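# Prawns going rubbery every single time, what am I doing wrong

Posted in Cooking Help > Fish and Seafood

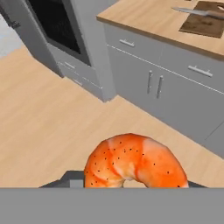

*Curled into a C, black specks like pepper on top.*

**Mustmont**

Right so. Have made the same garlic prawn thing four weekends running and every time they come out like pencil rubbers. Family are being polite which is worse.

What I do: bag of raw frozen king prawns, peeled, from the big freezer shop. Defrost in a bowl of warm water because I always forget to get them out. Drain. Big frying pan, oil, butter, garlic, prawns all in together, medium heat. Lid on. 8 minutes, maybe 10 if they look watery, and they always look watery. Lemon at the end.

Bag says cook until piping hot throughout and gives 8 mins from frozen in a pan. I'm not even doing from frozen and they still end up tiny and tough with a puddle underneath. The garlic goes a funny grey as well and tastes of nothing.

Things I've tried:

- less time (6 mins, still rubber)
- more butter (nicer puddle)
- a different pan
- soaking them in milk, somebody at work swore by it, made no difference except I had milky prawns

I am nervous about undercooking, had a bad do with some mussels in April and was off work three days, so I'd like an answer that isn't just "cook them less" with no way of telling when to stop. How do you KNOW. Do you go by colour or shape or what. Also is it worth paying more for the shell-on ones or is that just showing off.

Electric hob, ordinary ring not induction. Usually feeding four. Have got people coming next weekend and would like to not serve rubbers.

Thanks in advance

---

**Kena**

Several things going on. Will try and be quick, on my lunch.

**Time.** 8 minutes is far too long for thawed ones. In a properly hot pan a peeled king prawn wants a minute and a half a side, maybe two if they're whoppers. By six minutes they were long gone, so your shorter go never had a chance of showing any difference.

**Water.** Your puddle is most of the problem. You've got wet prawns, pan not hot enough, lid on. That's boiling. Take the lid off for good. Defrost in COLD water, in a bag or a colander with the tap trickling, twenty minutes does it for a normal bag. Or fridge overnight if you remember. Never warm, the outside sits there getting warm while the middle is still ice, bad for texture and not great safety wise either. Then dry them. Really dry, kitchen paper top and bottom and press. You'll go through more paper than seems reasonable.

**Crowding.** Feeding four out of one pan you need to do two batches. One layer with gaps. If you tip the whole bag in the heat drops and out comes the water again.

**How to tell.** Colour first. Grey and see-through is raw. You want pink or orange on the outside and the flesh gone solid white all the way through at the fattest bit, which is the head end. No glassy patch. Shape is a decent second check, people say C for cooked and O for overcooked, ie a loose curl is good and a tight little ring means it's had too long. Don't go on shape by itself though. Some curl early if they've been cut deep down the back, and some hardly curl at all. If you're worried cut the biggest one in half and look. I still do that when I've got guests and I've been cooking them for years.

Take them out onto a plate the second they're done, don't leave them sat in the hot pan while you hunt for the lemon. They carry on cooking.

**Garlic.** Add it after. Prawns out, heat down, butter in, garlic in for half a minute until it smells right, then prawns back in just to coat them, lemon, parsley, off. Grey garlic with no flavour is from stewing in the water.

Milk does nothing for this. What does help a bit is a quarter teaspoon of bicarb and half a teaspoon of salt tossed through the dried prawns, fridge for 15 mins, then in the pan. Keeps them springy. Don't overdo the bicarb, they go soapy.

Shell on is worth it if you're grilling or you want the shells for stock. For your garlic butter thing I wouldn't bother, people get in a mess. Spend the money on bigger ones instead, bigger gives you more leeway. Little ones are done before you've turned round.

---

**Lallutari**

I just get the already cooked ones and stir them in at the end?? never had a problem

Pasta mostly

---

**Mustmont**

@Lallutari did that for years, they went rubbery as well. although reading the above I was probably giving them 8 minutes too

---

**Mridha**

Agree with nearly all of Kena's. Few bits to add.

Look at the ingredients on the bag. If it says water and then something with phosphate in it, the prawns have been soaked to plump them up and they'll dump all that in your pan whatever you do. You want the bag to say prawns, and maybe salt. Check for glaze too, the ice coating. Packs usually give a weight with it and a weight without. I had a 1000 gram bag once where a shocking amount of it was ice, felt robbed. If you're planning for four people go by the weight WITHOUT the ice.

Electric ring: give it longer than you think to heat up. Mine needs a good five minutes with the pan on before it's hot enough. And it won't cool when you turn it down, so for the garlic part slide the pan half off the ring or you'll burn it. Learnt that one a few times over.

On being scared of undercooking, I was the same after a dodgy takeaway. Got a cheap probe thermometer. Bit fiddly on a prawn as you have to go in from the thick end longways, but do it on two or three and you soon see what done looks like, then you stop needing it. Wouldn't eat any that smell of ammonia before cooking no matter how long you cook them. Bin.

Where I'd disagree is the bicarb. Fine for stir fry, but with butter and lemon I can taste it. Just salt, ten minutes, pat dry again.

Also for next weekend: do a practice one midweek with six prawns. Costs nothing much and you'll find out what your pan does. And have everything else on the table before they go in, bread cut, plates warm, people sat down. It's a three minute job and it doesn't wait for anybody to finish in the loo.

Leftovers, cold in a sandwich next day, don't reheat them or you're back to rubbers.

---

**Mustmont**

Sunday, June 1, 2025 update, did the practice. Cold water, dried them (whole roll of paper gone practically), no lid, two minutes then turned, ate stood up at the cooker. Completely different food. Cut the first one open to check, white all through. No puddle!! Bit of spitting oil, have a mark on my wrist.

Checked the old bag in the freezer and yes, water and phosphates, second on the list. Got a different one.

Went salt only in the end as I'd no bicarb in. Garlic still caught a bit at the edges, forgot to slide the pan off, will do that on the night.

Marking Kena's as the accepted one but Mridha's helped just as much, can't pick two.

---

*1239 views. Thread still open for replies.*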